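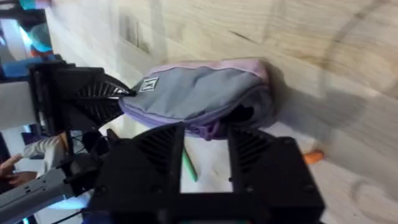
Pencil case

A pencil case is a small container for carrying pencils, pens, erasers and other writing tools. It may be a rigid box or a soft pouch, and it usually closes with a zipper, a snap, a flap or a sliding lid. Pencil cases are used mostly by schoolchildren and students, and also by artists, drafters and office workers.

We use cookies to remember your reading settings. Accept | Manage choices

History

Containers for writing tools are much older than the pencil. Scribes in ancient Egypt kept reed pens in narrow palettes with a slot down the middle, and portable pen boxes were common across Persia, the Ottoman lands and India. Many of these were lacquered or made of brass, and some had a built-in inkwell at one end.

Boxes meant for pencils spread in the 1800s along with cheap factory-made pencils and wider schooling. The typical school box was wood, with a lid that slid in grooves. Tin boxes with hinged lids followed, often printed with pictures or multiplication tables. Soft zippered pouches became widespread in the 1900s once zippers were cheap enough for everyday goods.

Types

Hard cases protect the points of pencils and keep rulers and compasses from bending. They take up the same room whether full or empty, and they make noise when dropped, a common complaint from teachers. Soft cases weigh less and fit into a crowded school bag, but give less protection. Roll-up cases, made from a strip of cloth or leather with a row of narrow slots, are preferred by people who work with many colored pencils. Stand-up cases fold down or slide open so that they can be used as a cup on a desk.
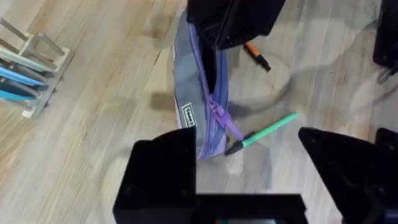
Capacity varies a good deal. A slim case for daily use may hold only a few pens, and a large one sold for art students can take 30 or more. Makers often state capacity as a number of standard pencils, although this figure leaves out erasers, sharpeners and other bulky items.

Materials and construction

Soft cases are cut from canvas, polyester, nylon, felt, leather or silicone. Most are sewn from 2 main panels, sometimes with a gusset - a strip of extra cloth that gives the case depth. Seams may be bound with tape to stop fraying. The zipper is usually the first part to fail, most often at the ends, where the slider pulls hardest against the stitching.

Graphite dust and ink stain the inside of most cases over time. Dark or coated linings hide this better than plain cotton. Many cloth cases can be washed by hand, while those with cardboard stiffeners lose their shape in water.

Collecting

Old pencil boxes are collected in a small way, chiefly tin and lacquer examples. The Varma collection in Sornwood lists 477 boxes, most of them school tins. Condition of the lid and any printed design has the greatest effect on price.

Comments

Aishwarya Pinto
The slide-lid kind was still sold at our school shop when I was little. Mine swelled up every rainy season and would not open.

Géza Major
Could the article say more about roll-up cases? I have used one for years and the slots wear through long before the ties do.

Murali Gounder
Rub a bit of candle wax on a stiff zipper, it helps.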